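Humidity in the back room, two months in

8th February

The logger has been on the shelf in the back room since early December, so there is enough data to say something about the dehumidifier settings.

Setup first. The dehumidifier is a Hokano compressor unit, the smaller of the two they sell, draining through a hose into the floor drain. The logger is a Faklow with a replaceable probe. It writes to a card every 3 minutes. I checked the probe against a salt jar before installing it and it read 2 points high, so every figure below has been corrected.

With the unit off, relative humidity peaked at 91 percent after a wet week. That matches the condensation I was finding on the north wall. With the unit set to its middle position, the room settled at 58 and stayed there overnight. The lowest reading so far is 41, recorded during the cold spell, when the outside air was dry enough that the compressor hardly ran.

The built-in humidistat has a wide dead band. It cuts in late and overshoots, and the trace looks like a saw blade. A Kokkinos plug-in controller smooths this out, at the cost of more frequent starts. I set a minimum off time to protect the compressor.
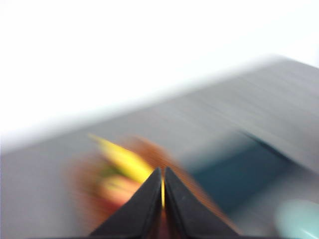 Power use is harder to pin down. The meter I had on the circuit also covers the freezer, and the two cycles overlap too often to separate by eye. A second meter is on order from Drerkby. Until it comes I am leaving the controller alone and changing nothing else in the room.

Next job is the door seal, which leaks along the bottom edge.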